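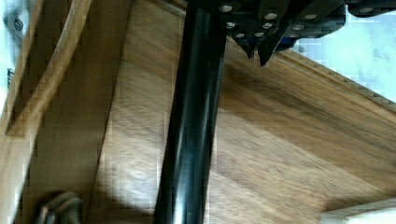
## Ordering and using *Methods in Sleep Physiology*, Third Edition

**Who is the book written for?**

Graduate students and laboratory staff who already have one course in general physiology. Chapters 1 to 4 review membrane potentials and basic signal processing. Readers with a background in either can start at Chapter 5.

**What changed from the second edition?**

The chapter on thermoregulation was rewritten by Bethel Berhe. Scoring rules for infant recordings were moved to an appendix. The section on paper polygraphs, carried over from the 1988 first edition, was reduced to 3 pages.

**Does the text cover animal models?**

Yes. Chapters 11 and 12 deal with rodents and birds. Surgical procedures are outlined but not given step by step; the protocols are in the laboratory manual, sold separately.

**Are the page numbers the same in print and electronic copies?**

In the PDF, yes. The EPUB reflows and has no fixed pages. Cite section numbers when working from the EPUB.

**How do I get the sample recordings?**

Register at the Plumirar download site with the code printed inside the back cover. Each code can be used on 5 devices. Files are in EDF format, and the full set contains 700 overnight recordings with hypnograms.

**My viewer opens the files but shows no event marks.**

Event marks are stored in separate text files with the same base name. Keep both files in one folder. Some older viewers read only the first channel of marks, in which case use the merged version in the `combined` directory.

**Is there an answer key for the end-of-chapter problems?**

Instructors can request one from Nuria Sisay at Ospina Press. Requests must come from a school address and name the course. Keys are not sent to students.

**Can figures be reproduced in a thesis?**

Figures credited to the authors may be used with the standard citation. Figures credited to a third party need permission from that party.

**Where are errors reported?**

Send the edition, section number, and line to the errata desk, care of Gemechu Abera. The list is updated each June. Known errors at present:

- Section 6.2: the time constant is in seconds, not milliseconds.
- Table 9.4: the column heads for REM and N2 are switched.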